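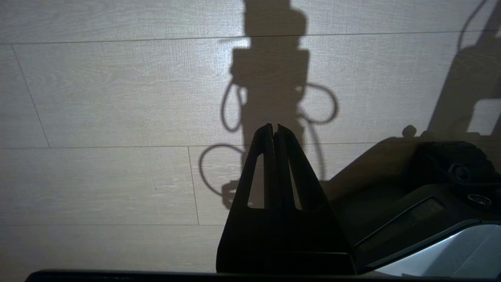 Ticket 534
Queue: Mobile Manipulation, Guest Room Trials
Site: Molport, furnished test room
Opened by: Emese Magyar, Site Operations
Assigned to: Justinas Lapiņa, Robot Safety and Standards
Priority: Medium
Status: Closed, with follow-up
Opened: Sat 4 December

Summary
Requests for clarification of the Kerketti room-service procedure, sections on footwear, soft goods and low-level reach. The unit entered protective stop twice while working near the floor. No contact with a person and no damage to furnishings was recorded.

Reported by Emese Magyar
The unit was running the standard tidy routine under the Kerketti procedure. On two runs the arm lowered the closed gripper toward the floor, held position and then entered protective stop. The log gave the same message both times: "floor object, class uncertain." The operator cleared the stop from the pendant and resumed. On the second run the operator resumed without walking the floor first. The procedure does not say plainly whether this is allowed, and I would like a ruling before the next shift.

I also request guidance on cable slack. With the arm lowered, the loops stand well away from the joint housing. The present wording, "cables shall be tidy," cannot be checked by an operator in any consistent way.

Response 1, Justinas Lapiņa
Thank you for the report. Please treat the following as interim instructions until the procedure is reissued.

1. A protective stop raised by an uncertain floor object may not be cleared from the pendant alone. The operator shall walk the floor, identify the cause, and enter it in the log before resuming.
2. If no object is found, the entry shall read "no object found" and shall state the lighting in use.
3. Two stops with the same message in one shift end the trial for that shift. The logs are then to be sent to this queue.

Please confirm the lighting used and whether the Trarmont floor filter was enabled.

Reply, Emese Magyar
Floor filter was enabled at the default setting. Room lighting was fully on. The operator found no object on the first walk and entered nothing, as the form has no field for it. I have asked Takács to add one.

Response 2, Justinas Lapiņa
The logs have been reviewed. In both cases the region that raised the stop was a dark patch on the pale flooring, and the patch moved when the arm moved. I am satisfied that the unit was responding to its own shadow. The stop itself was correct behavior under our rules: where the class of an object is uncertain, the unit stops. The filter threshold was set at 700 and will remain at 700. Raising it would hide real objects of low contrast, and I will not approve that as a remedy.

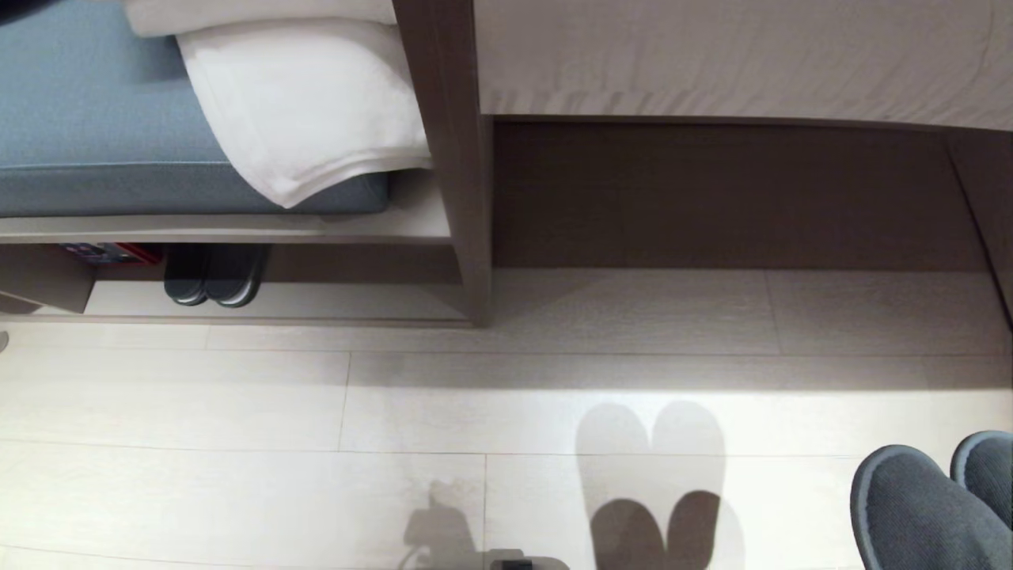

Footwear requires a separate rule. The procedure now in force uses the single phrase "items on the floor," and operators have read it in different ways. Slippers stored in an open cubby are in their place and shall be left there. Slippers on the open floor, such as the gray pair near the bed, are to be treated as a possible sign that a person is using the room. The unit shall hold until the operator confirms that the room is clear. Towels laid over a bench cushion are not floor items, even where a corner hangs down over the front edge, and they shall not be pulled from below.

On cable slack, the wording will be replaced with a check that can be carried out: with the arm at its lowest working position, no loop may touch the floor, the furniture or the gripper. The check is to be done at power-up and after any tool change – the operator initials the form each time.

Reply, Emese Magyar
Understood. One question remains. Does the hold for footwear apply when the room has already been signed as clear at the start of the shift?

Response 3, Justinas Lapiņa
Yes. The sign-off covers the moment at which it was made. A person may enter afterward, and the unit has no means of knowing this from the form. The hold applies each time.

Resolution
Interim instructions to be carried into section 8 of the Kerketti procedure. Floor filter setting unchanged. Shift leads at Molport to brief operators before the unit is returned to service.

Follow-up
Takács to supply the revised log form with the "no object found" field. Trarmont to advise whether the arm's own shadow can be predicted from joint position and room lighting. Reissue of the procedure is planned for December. Until then, a printed copy of this ticket is to be kept with the pendant.

Closed by: Justinas Lapiņa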